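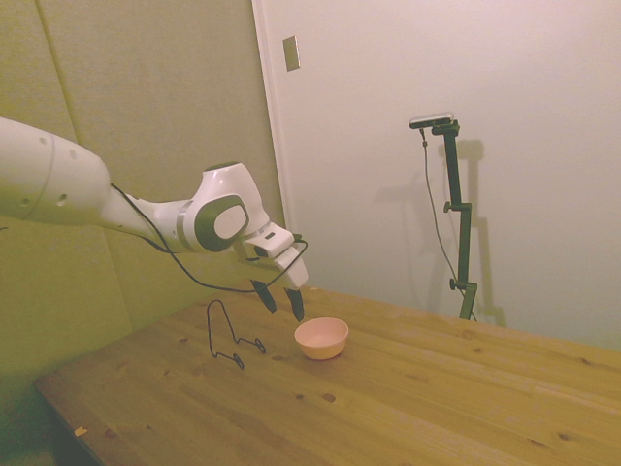 **Ticket 1067 - Label printer skips every other label**
Opened by: Fadime Taşdemir
Assigned to: Ilgın Bayram
Opened: July 25, 2023
Status: Closed, grudgingly

**Fadime:** The Gralley printer in shipping now prints one label, feeds one blank, prints one label, feeds one blank. It is very consistent. I wish the rest of our equipment had this kind of discipline. There are 151 orders waiting, and at this rate we'll use a whole roll by lunch.

**Ilgın:** Did anybody change anything?

**Fadime:** No.

**Ilgın:** Did anybody change the roll?

**Fadime:** Well, yes, the roll. It ran out.

**Ilgın:** Same labels as before?

**Fadime:** They're white and sticky. The box says Voser. The old box said Bilgin, but purchasing found these cheaper, 2000 to a roll.

**Ilgın:** OK. The Voser ones have a smaller gap between labels, so the sensor misses it and thinks one label is two labels long. Hold the feed button until the light blinks twice, then let go. It'll spit out a few blanks while it measures.

**Fadime:** Held it. It blinked three times and printed a page of its own settings, in what I assume is a threat.

**Ilgın:** Three is the self-test. Two is calibration. Let go sooner.

**Fadime:** Got two this time. Four blanks came out and it stopped. Test label is fine. Second test label is also fine but shifted down, so the zip code lands on the next one.

**Ilgın:** Progress. Open the driver on the shipping PC, go to Media, and check the label height. I bet it still has the Bilgin size.

**Fadime:** It does. Changed it, clicked Apply, and Itotlow immediately changed it back.

**Ilgın:** Right - Itotlow keeps its own copy of the template. Close Itotlow, change the driver, open Itotlow, pick "use printer settings."

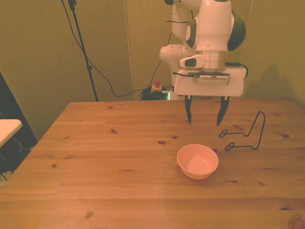
*Pale orange bowl on the table, gripper open above it.*

**Ilgın:** And the labels?

**Fadime:** Printed 15 in a row, no blanks, zip codes where zip codes go. Running the backlog now.

**Ilgın:** Closing. Please write "Voser = recalibrate" on the lid of the printer.

**Fadime:** I printed it on a label. It came out a little crooked.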